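Garra Daren: dois meses de convivência com uma pinça de dois dedos

Por Wagner Barbosa
16 de abril de 2018

Quem vende garra robótica adora mostrar garra robótica pegando cubo. Cubo colorido, de canto vivo, pousado numa mesa limpa, esperando. A Daren não foge à regra: o vídeo de apresentação tem tanto cubo que parece propaganda de creche. Como na minha bancada não trabalha cubo nenhum, resolvi testar a pinça com o que aparece por aqui de verdade, a saber, cabo, mouse, caixa de papelão e a bagunça que sobra dos três.

O kit vem com a garra paralela de dois dedos, uma câmera pequena para o punho, o flange, cabos, um saquinho de parafusos e um manual traduzido por alguém que claramente estava com pressa. («Aperte até a felicidade do torque» — guardei essa página.) Comprei pela Josarwood, que importa, cobra como quem importa e entrega no prazo, o que já é meio elogio.

A montagem levou uma tarde. O flange encaixou de primeira e o software reconheceu a garra na segunda tentativa, depois que troquei de porta. Calibrar a câmera foi menos simpático: o assistente pede 64 capturas, não salva o progresso e trava na última com uma regularidade que chega a ser comovente. Fiz o processo duas vezes. Na terceira, fui tomar café e deixei a Trinity Quintanilla fazer. Com ela não travou.

Vamos ao que interessa, que é o aperto. Um rolo de cabo preso com abraçadeira é um objeto ingrato: tem volume, mas não tem forma, e as voltas escorregam umas sobre as outras assim que alguém as pressiona. A minha garra antiga, uma Yuen já aposentada, esmagava o maço ou deixava cair, sem meio-termo.

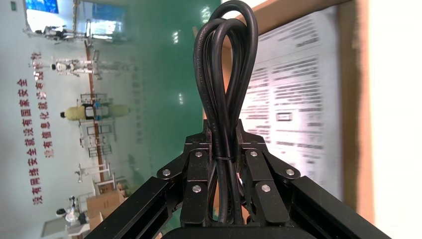
O controle de força da Daren é o melhor argumento de venda dela, e curiosamente o folheto lhe dedica duas linhas. São 64 níveis, dos quais usei cinco. Entre o nível que segura um copo descartável e o que o transforma em origami há espaço de sobra para trabalhar, e o ajuste se repete bem de um dia para o outro. Para cabos, fiquei na faixa baixa e fechei devagar. Em velocidade máxima ela bate nas coisas com a delicadeza de um porteiro de boate.

As articulações não ganharam folga perceptível até agora. O acabamento preto fosco é bonito e disfarça bem os riscos, que no meu caso são muitos e de autoria confessa.

Cabo solto é outra conversa. Sem abraçadeira, enrolado de qualquer jeito no fundo de uma caixa, ele vira um problema de visão antes de virar um problema de garra. Preto sobre sombra, dentro de papelão: a detecção que vem no pacote simplesmente dá de ombros. Tive de marcar os pontos de pega na mão, um a um, e aí a pinça cumpriu a parte dela.
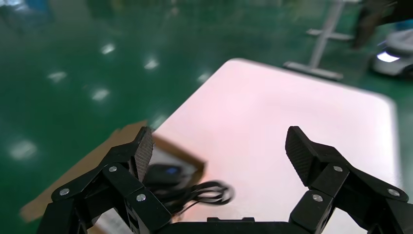

A abertura é generosa e dá conta de um mouse comum sem acrobacia. As almofadas texturizadas dos dedos merecem um parágrafo de carinho. Agarram plástico liso, agarram borracha, agarram poeira com entusiasmo. Limpo com pano úmido no fim do expediente e elas voltam a ser o que eram. O par de reposição custa quase o preço de um jantar decente, e a Josarwood promete o próximo lote para maio.

O suporte técnico fica a cargo da Jidmont. Respondem rápido e com educação, sempre me pedindo para atualizar o firmware. Atualizei. Pediram de novo.

Prós: controle de força fino e repetível; dedos que abrem bastante; almofadas fáceis de trocar.

Contras: calibração da câmera; detecção fraca com objetos escuros; manual; preço das almofadas.

Recomendo para quem já tem braço, paciência e um pouco de código próprio. Quem espera tirar da caixa e ver funcionar pode começar pelos cubos. A Trinity pediu que eu registrasse que ela daria uma nota mais alta que a minha. Está registrado. A câmera também gosta mais dela.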